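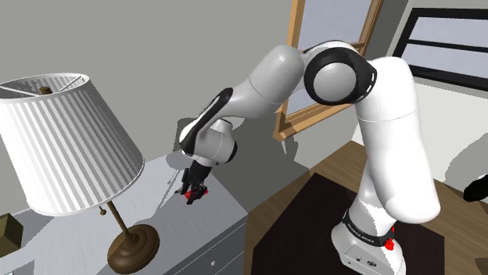 Robot arm at a grey-white nightstand, computer render

From: Lacey Mapplebeck
To: Plernell Furniture Painters list
Subject: Re: [plernell-painters] Sticky drawers after painting

Hi Keith, hi all,

Oh, I feel your pain! I did precisely this to a chest of drawers two winters ago and ended up with one foot braced against the front of it, pulling like mad, with my best jumpers trapped inside. More on your questions below.

Keith Hartley wrote:
> Finished the bedside cabinet in March and was dead pleased with it,
> but the top drawer now sticks about halfway and the bottom one
> won't shut flush. I painted the drawer sides as well as the fronts,
> two coats plus the Sorus wax. Do I have to strip the lot back?
> Also, is the smell ever going to go? It's next to my pillow.
>
> Keith

No, please don't strip the lot. It'll be the sides that are doing it. Two coats doesn't sound like much, but old drawers were made to fit their own hole with hardly any room to spare, and you've put paint on both sides of each one. Take the drawers out, stand them on end somewhere you don't mind getting dusty, and sand the sides and the bottom runners back to bare wood. I start with whatever coarse paper is lying about and finish with something finer. You'll need to get the wax off first or it clogs the paper in no time (ask me how many sheets I went through). A rag and white spirit will do it, windows open, rag laid out flat outdoors to dry afterwards, please don't scrunch it up in the bin.

Then rub a plain candle up and down the runners. My gran did hers every spring and I've never found anything better. Tia Pilkington swears by dry soap, and I've tried that too, but it went a bit gummy on me in the damp.

As for the bottom one not shutting flush, have a look at the back of the hole with a torch before you sand anything. Mine had a great dried drip of paint on the stop block — one flick with a scraper and it was cured. If there's no drip, check whether the drawer bottom has slipped backwards out of its groove. Ryan Fairclough had that on the little pine one he brought to the hall, and he just tapped it back in and put a pin through.

The smell does go, but wax takes its time. I'd leave the drawers out for a week or so and keep the cabinet in another room. A saucer of bicarb inside helped mine. Next time I'd leave the insides and the sides bare altogether, they look nicer anyway when you pull the drawer open and there's the old wood.

Does anyone still have the tub of Skudadex filler that was going round? I've got a split in a table top as long as my hand and I'd rather not buy a whole new tub for it. I can collect, I'm over at Alfie Marsden's most evenings after 5 helping with his dresser. (It has 30 knobs. We are on knob nine.)

Let us know how you get on, Keith!

Lacey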